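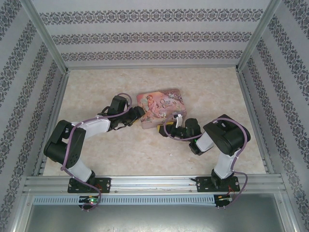

"Once upon a Time", in dark script on a pink lid.

How to plan your own old-town history walk

I love a guided tour, I really do, but after paying for three of them in one summer I started making my own and now I can hardly stop. My favourite so far is the one I did for Savden, so I'll use that as I go along. You can do the same with pretty much any town that has a few old streets and somewhere to sit down at the end!

Step 1: Pick one story

Every town has too much history for one afternoon. My first try at Savden had Romans, a railway, two fires and a bishop in it, and my poor sister was asleep on her feet by the bishop. Pick one thread. I went with the wool trade and left everything else out (apart from one of the fires, which burned down a wool store, so it counts).

Step 2: Get to the library before you get to the map

The local studies shelf is where the good stuff lives. Ask at the desk for old trade directories, the ones that list who lived and worked at each house number. Savden library had a run of them going back 200 years and I spent a whole wet morning in there with a pencil. Parish newsletters are great too, though do check them against something else. I found the same doorway described as a merchant's house in one and a pub in another.

Step 3: Mark everything, then cross most of it out

I put my pins into Jomex but paper is fine. I had 36 on my first map. Thirty-six! We'd have needed sandwiches and a tent. I got it down to eleven by asking whether there's still something to look at when you get there. "The dye works stood where the car park is" can work once in a walk, if you tell it well, but not four times in a row.
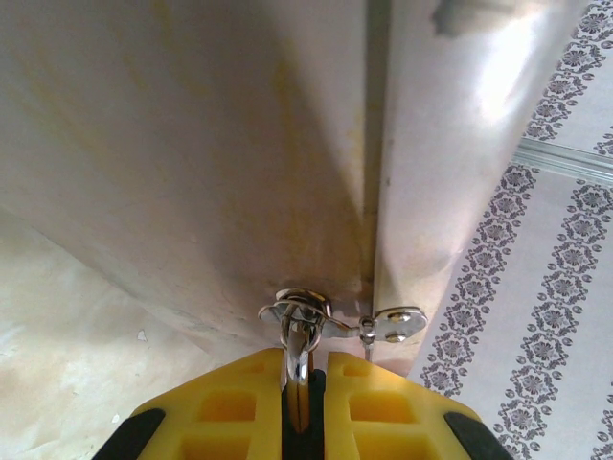 Once you've got your shortlist, join the stops up so that you never walk the same street twice. Try to keep the whole thing to 2 miles. It sounds like nothing, but all that standing about and pointing at chimneys takes it out of you, and old towns do love a cobble.

Step 4: Walk it on your own first

Go at the time of day you mean to take people. I did my trial run in March at nine in the morning and had the lane down to the river Enow all to myself, lovely. At two in the afternoon it was delivery vans from top to bottom and I had to shout. Look out for:

Locked churchyards and what time they close
Steps, if anyone in your group would struggle with them
Public loos (put these on the map in red)
Somewhere dry to stand halfway round

Step 5: Write your notes small

One card per stop, no more than 50 words on each. If you write out a script you'll read it aloud, and then everyone's looking at the top of your head. I put one date, one name and one daft detail on each card and make up the rest as I talk.

Step 6: Finish somewhere warm

Mine ends at Frei, the café on the corner by the old market hall, and I ring ahead if there are more than six of us. Bring photocopies of any old pictures you found and pass them round with the tea. Somebody always spots their gran's street, and that's how I got the idea for the next walk, up the hill and along the canal, which I'm still pinning.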